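Arkeck hand-held gripper: gallery

The Arkeck is a two-finger hand-held gripper sold by Jidgate for recording manipulation tasks without a robot arm. Cunha supplies the jaw pads. This page covers furniture handling with the standard pad set. List price is 1,934 dollars, spare pads 90 dollars a pair.
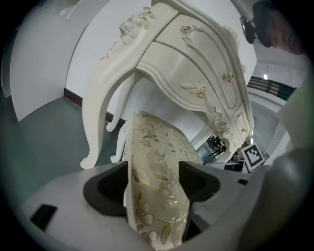
Pad compliance decides most soft-goods work. The ribbed pads spread under load and close again on release; Jidgate rates them for 731 cycles before inspection. Upholstery is a useful check on this, and the stool cushion between the two black pads, covered in a taut cream floral print, gives them a rounded, slightly tapering form to hold. The square marker card to the right of the dressing table is of the type read by Gasik, the pose software included with the kit.

Gasik setup takes 15 minutes per room. Marker cards should stay flat and face the work area.
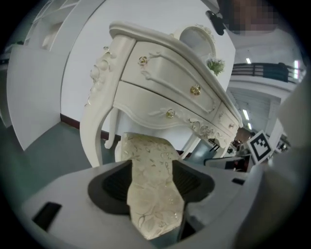

Sessions are saved per task, and a task can be split or renamed after recording. Export to other formats requires the full Gasik license. The November firmware added a low-battery tone and a lock for the trigger.

Page updated 29 March 2024.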